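Brutdale Community Help
Home > Shared Buildings > Waste and Recycling

Small swing-lid bin in a shared workroom: lid does not sit level, and sorting of bottles is inconsistent

Posted by Lestau Workrooms
Member, 40 posts

Good afternoon. Our organisation manages a shared workroom on the upper floor of a building used by several tenants. The room holds one white table and a small plastic bin with a swing lid, which is kept on the tabletop because floor space beside the table is limited. We would be grateful for advice on two matters.

The first concerns the lid. After the bin is emptied and a new liner fitted, the lid frequently comes to rest at an angle. One edge drops into the opening and the other remains raised. Users then leave it as they find it, and small items placed on top slide off onto the table. We have washed the lid and the rim in warm water with dish soap, and the problem has returned each time.

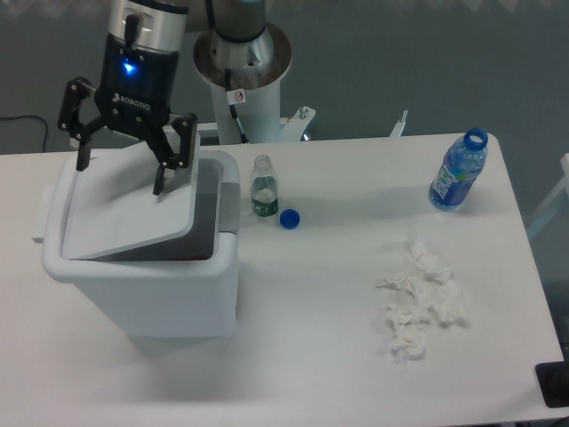 The lid resting at an angle, with one edge down inside the bin.

The second matter is what goes into the bin. It was provided for tissues, wrappers and similar small waste. In practice, people finishing a drink tend to put the whole bottle in, with the cap on and some liquid remaining. The liner then becomes heavy and occasionally leaks when lifted out. On one Wednesday in July the leak reached the carpet in the corridor, and the tenants on that floor quite reasonably complained.

We have the following constraints. The bin must remain in the room, as there is no kitchen on this floor. The nearest sink is one level down. The recycling station is beside that sink and accepts plastic bottles, but our users are not in the habit of carrying bottles downstairs. Cleaning staff attend in the evening only and are not contracted to sort waste. We have a budget of $107 for this room until the end of the term and would prefer to spend as little of it as possible.

Could members please advise on whether the lid can be corrected, or whether a different style of bin would be more suitable for a tabletop? We would also welcome wording for a notice that people will read. Our present notice runs to a full page and has had no effect that we can detect.

Viewed 2,157 times

Posted by Bergeron Building Services
Regular contributor, 600 posts

Thank you for setting out the circumstances in full. We look after a number of shared rooms and have met both of these difficulties.

Regarding the lid, please check the liner before considering a replacement. On small swing-lid bins the space between the lid and the rim is narrow. A liner folded thickly over the edge will hold one side of the lid up or catch the other side as it swings down. The remedy is to use a smaller liner and tuck it so that the fold lies flat. The procedure we give to our own staff is as follows.

Remove the lid section and set it to one side. Wipe the rim with a damp cloth and dry it.

Place the new liner in the bin and push it down to the base with the back of the hand, so that trapped air escapes. If the liner balloons upward it will touch the underside of the lid.

Fold the top of the liner over the rim by the width of two fingers. Gather any excess at one corner and tie it in a small knot on the outside, well away from the points on which the lid turns.

Replace the lid section and push the flap gently with one finger on each side in turn. It should travel the same distance both ways and return to level. If it stops short, the liner is still in the way or the lid section has not been pressed fully into place.

If the lid continues to hang to one side with no liner in the bin at all, examine the two small points on which it turns. These wear with use. On some models one of them can be pushed out of its socket when the bin is emptied by tapping it against a larger container, and it can generally be pressed back in by hand. Should a point be broken, we would not recommend glue. A replacement bin of this size is inexpensive and would fall well within the amount you have mentioned.

We would also ask whether the bin is being overfilled. A swing lid requires clear space beneath it. Our own rule is that the liner is changed when the contents reach two-thirds of the height of the bin, regardless of the day. A full-sized bottle standing upright in a small bin will block the flap on its own, and your two problems may therefore be one problem.

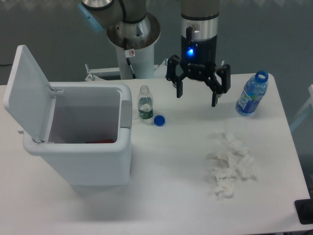 Bottles should be dealt with separately from small waste, and the arrangement must be simple enough to follow without instruction. We advise placing a second, open container on the same table, with no lid of any kind, reserved for empty bottles. People will generally choose an opening they do not have to push. Before a bottle goes into that container it should be emptied, and in a room without a sink this requires some thought. The bottle with the green and white label, for instance, still has a little water near the bottom, and even that small amount will find its way out if the bottle is laid on its side among others with its cap off. We suggest a lidded jug marked for leftover liquid, taken down to the sink once a day. Caps need a decision as well. Where they are removed and left on the table, as the blue one has been, they are easily swept up with the used tissues and lost to general waste. Your local depot will be able to say whether it prefers caps left on or collected separately, and the notice in the room should follow its advice exactly. Practice differs from one council area to the next.

Used tissues should go directly into the lined bin and should not be placed with the bottles under any circumstances. Paper tissue is not normally accepted for recycling once used, and a small quantity of it mixed in with bottles may lead to the whole bag being turned away. We would place the bin for tissues on the side of the table nearest to where people sit, and the container for bottles nearest to the door.

As to the notice, we recommend three short lines in large type, fixed to the wall at eye level directly behind the containers:

Tissues and wrappers: white bin.
Leftover drink: jug.
Empty bottles: open tub.

Please remove the existing full-page notice when the new one goes up. Two notices in one place are read less often than one.

For a tabletop, we would keep a lid on the tissue bin if the room is used for meetings. A flip lid that stays where it is put is an acceptable alternative to a swing lid, although it must be closed by hand and in a shared room it will often be left open.

Posted by Flenau Tenants Group
New member

We had the same bin. Ours was the liner. We changed to the smaller size and have had no further trouble with the lid.

For the bottles, we purchased a plain washing-up tub and placed it by the door. It works most of the time. Some people still use the bin.

Posted by Brutdale Reuse Network
Regular contributor

We agree with most of the advice given by Bergeron Building Services and wish to add a few observations, one of which is a point of disagreement.

A jug for leftover liquid sounds sensible but has not been successful in the rooms we support. In warm weather a jug containing the remains of juice or milk drinks becomes unpleasant within a day. If the cleaning staff attend only in the evening, someone on the floor must accept responsibility for it, and this should be settled in writing before the jug is purchased. In rooms where only water is consumed the difficulty is much reduced. Otherwise we suggest asking users to replace the cap on any bottle that is not empty and to carry it down to the sink themselves when they leave.

Labels and neck rings may be left on the bottles for most collections. We are frequently asked about this, and people spend a good deal of effort peeling them off. Please confirm with your depot.

Where there is a deposit scheme, the bottles have a small value. One of our member buildings puts its refunds toward tea and coffee for the floor, and participation improved noticeably after this was announced. Bottles intended for refund should not be crushed if the depot needs to read the barcode.

With regard to leaks, a folded sheet of newspaper laid in the base of the bin, beneath the liner, will absorb a small spill and can be replaced at each change. It should be checked when the liner is lifted out, as a damp sheet left in place will produce an odour. Staff carrying the liner along the corridor may also find it easier to place it in a bucket.

We would be interested to learn which arrangement is adopted.

Posted by Lestau Workrooms
Member, 40 posts

We thank all three organisations for their replies.

The liners in our supply cupboard were found to be intended for a much larger bin, and the surplus had been folded under the lid section. Smaller liners have been ordered. In the meantime the excess is being knotted at one corner as described, and the flap moves more freely than it did.

An open tub for bottles has been placed near the door. We have decided against the jug for the present, as the tenants could not agree on who would empty it. The full-page notice has been taken down and a shorter one is being printed. The depot has told us that it prefers caps left on, and the wording has been amended to say so.

The carpet in the corridor will require professional cleaning, and we shall begin a separate thread on that subject.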